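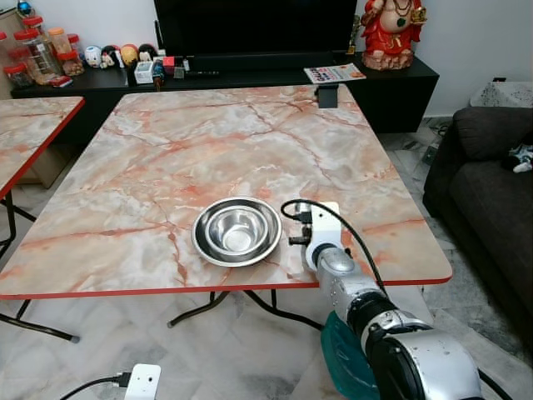

Fig. 1. Table open, bowls nested, set down near the front edge.

Print this page | E-mail this page

Search the guides Enter model or keyword Go

Section 4: Setting up the Vaner folding table for serving

Applies to table 409 and the nesting bowl set 960. Got the older 2212 top? Legs fold the other way, see Section 6.

Before you start
Clear the floor. Cords too – a leg foot on an adapter cord will wreck the cord and leave the table rocking. Tile floors are fine, just sweep first. Grit scratches.

Opening the table
1. Lay the table face down on a blanket. Never on bare tile, the glossy top marks easily.
2. Pull the black legs out one side at a time. Listen for the click.
3. Check the crossing struts are straight and nothing is pinched between them.
4. Two people, one each side. Turn it upright. Don't lift by the red edge trim, it can peel.
5. Press down on all four corners. Rocks? Fold up, start again from 2.

CAUTION: Keep fingers out of the leg joints. Small kids out of the room untill the table is standing.

Using a second table
6. Leave a gap you can walk through. If you want them pushed together, match the red edges and go by those, the marble pattern will not line up from one top to the next. It is printed that way, not a fault.
7. Keep both clear of the TV cabinet – over 20 inches if people will be walking behind.

Setting out the bowls
8. Wash and dry both bowls. Wipe the undersides as well.
9. Wide shallow one goes down first. Small deep one inside it. Rims up.
10. Set the pair near the front where people can reach, but with the whole base on the table. 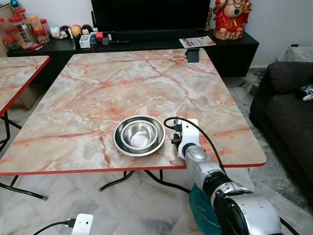
Cleaning and folding away
11. Bowls off first. Always.
12. Damp cloth, drop of dish soap, dry right away. No scouring pads on the top or on teh steel.
13. Fold in reverse order. Store flat or standing on a long side.

Note: Hot pans need a mat. Heat marks do not come out and are not covered.

Guide checked 02/11/2019, L. Grajales, Vaner Home

Reader comments (3)

Yaneth Henao
Step 4 should be in bold. I grabbed ours by the trim and now there's a loose bit at one corner. Does regular glue work?

Ksawery Lis
Yaneth – contact glue held on mine. Thin coat, tape it overnight.

Nayeli Cárdenas
Where do you get just the small bowl? Lost ours after a party in April.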